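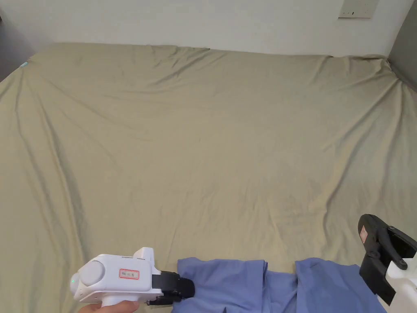

Sorkia, 2/14/26

by Seon-mi Yeon

Print this post | E-mail this to a friend

I have been sleeping badly since we moved, and I've decided to stop complaining to my sister about it and complain to all of you instead. The new apartment is lovely, it has a pantry (a real one, with a door!) and a window over the sink, but it sits right on the corner where the 162 bus turns, and that bus has a sigh. It comes up the hill, it sighs, it lets its doors open, and I am awake.

My grandmother was a champion sleeper. She went to bed at 10 every night of her life with a glass of water and the radio on low, and when we stayed with her in May, at the end of the school year, she would tuck all of us kids in so tight we could hardly wiggle our toes. She told us to count backward from 100 and said no child in our family had ever reached the end. I used to skip numbers so I could be the first.

So I tried it last week. I got to 2, and then I got up and ate toast.

Since then I've moved my phone charger out to the hall, which I grumbled about for days and now sort of like. I changed the sheets to the old khaki ones that have been through almost every move with me. They wrinkle if you so much as look at them and I have never once ironed them, but they're soft in the way only old cotton gets, and getting in feels like coming home from a trip. I've also gone back to reading paper books at night, starting with a Furtado mystery my neighbor passed along. It's slow going, with a great deal about boats, and I mean that as high praise at bedtime.

The tea has been less of a success. I bought the Prostau chamomile because the box was pretty, and it tastes like the box. If you have a favorite, please tell me, and tell me how long you steep it too, because I think I may be doing it wrong.

Last night I slept straight through until the garbage truck. I'm not making any big claims yet, but I did make pancakes.

Comments (3)

Marla B. wrote:
Try a fan! We lived by the tracks for years and the fan saved us. Also I want to hear more about this pantry.

oldgoat wrote:
Sirkov makes a good mint tea. Five minutes, lid on the cup.

Dee wrote:
My grandma had us count sheep in Portuguese. I only know the numbers up to twenty so I just kept starting over.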